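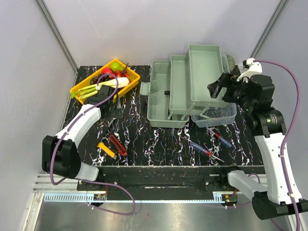 Guides > Vinyl > Ripping Your Records > Part 2: Setting Up and Recording a Side

Posted in December by Clarkatus

We use cookies to remember your settings and see which pages get read. By carrying on you accept this. Manage cookies

Part 2: Setting up and recording a side

OK, so you've got the Kutico box out of its packaging, you've installed Borkel and you've cleaned at least one record (if you haven't, go back to Part 1, I'll wait). This part takes you from a pile of cables to one finished side of an LP sitting on your hard drive. I've done 306 of my 469 records this way, so the steps are in the order I really do them now, and the manual that comes with the box has them in a different order that I never got along with.

You'll need the turntable, the Kutico, the short USB cable, headphones, and a record you know well but don't love too much. My test record is a beat-up compilation on the Văn label, the one with the organ track that everybody skips. It's loud, it's got quiet bits, and there's a great big click near the start of side B that makes a handy marker.

Hooking it up

1. Turn everything off. Yes, the amp too.

2. Plug the red and white leads from the turntable into the sockets marked IN on the back of the Kutico. Red is right.

3. Screw the thin ground wire onto the little post next to them. Finger tight is plenty.

4. Find the switch on the underside. If your turntable has its own preamp, set it to LINE. If it doesn't, set it to PHONO. If you have no idea, start with LINE – the worst you'll get is a tiny, tinny recording.

5. Run the USB cable straight to the computer. I had nothing but trouble going through a hub, little dropouts every few minutes that I didn't hear until I'd done a whole evening's worth of singles.

6. Power up the turntable, then open Borkel.

CAUTION: Take your headphones off before you touch any of the plugs. I mean it. The pop when a lead goes in is much louder than you'd think.

NOTE: If you hear a low steady hum, that's the 60 Hz from your wall power getting in. Check the ground wire first. Then move the Kutico away from the amp, and keep the phone charger off the same shelf. Mine went quiet when I moved the box to the other side of the turntable, so it's worth shuffling things before you go buying new cables.

Setting the level

7. In Borkel, go to Input and pick Kutico from the list. It'll sometimes choose the laptop mic all by itself after an update, and then you get a lovely recording of yourself making a sandwich.

8. Set the sample rate and leave it alone. I use the setting called Standard. There's a higher one, and I've tried it, and I couldn't tell the two apart on my speakers, but the files filled up the drive in no time.

9. Put the needle down on the loudest track you can find. Usually you can spot it by eye, because the grooves look wider and a bit wavier.

10. Turn the knob on the front until the meters bounce into the yellow and stay out of the red. One quick flash of red on a click is fine. Red on every drum hit means turn it down.

11. Lift the needle and write down where the knob is. I put a dot of nail polish on mine for LPs and another for 45s, which tend to be cut hotter.

CAUTION: Don't change the level halfway through a side. You'll hear it forever.

Recording

12. Go back to the start of the side. Brush the record while it spins, then brush the needle from back to front.

13. Hit the round button in Borkel first, then lower the arm. You want a few seconds of nothing at the start – the noise reduction in Part 3 uses it.

14. Leave the room, or at least sit still. I have old floorboards and you can hear me walk to the kitchen on most of my early folk rips (there's one where it lands almost in time!).

15. When the needle gets to the run-out groove, lift it and let Borkel run a bit longer before you stop.

16. Save right away. Use artist, title, side, in that order. For names that begin with a number or a symbol, spell it out, or Borkel will sort them somewhere strange and you'll end up recording them twice like I did.

NOTE: If the title isn't on the label or the sleeve, and I've got plenty of private pressings where it isn't, look at the dead wax. The numbers scratched in there go in the Comments box exactly as they appear, dashes and all.

Checking what you got

17. Play back the first minute, something in the middle and the last minute, on headphones.

18. Listen for the left side dropping out. If it does, wiggle the headshell a little and clean the contacts with a dry cotton swab.

19. Look at the waveform. A flat top like a mowed hedge means you were too loud, so go back to step 10.

20. Flip the record and start again from step 12.

Part 3 covers splitting the side into tracks, what to do about clicks, and which clicks I leave in.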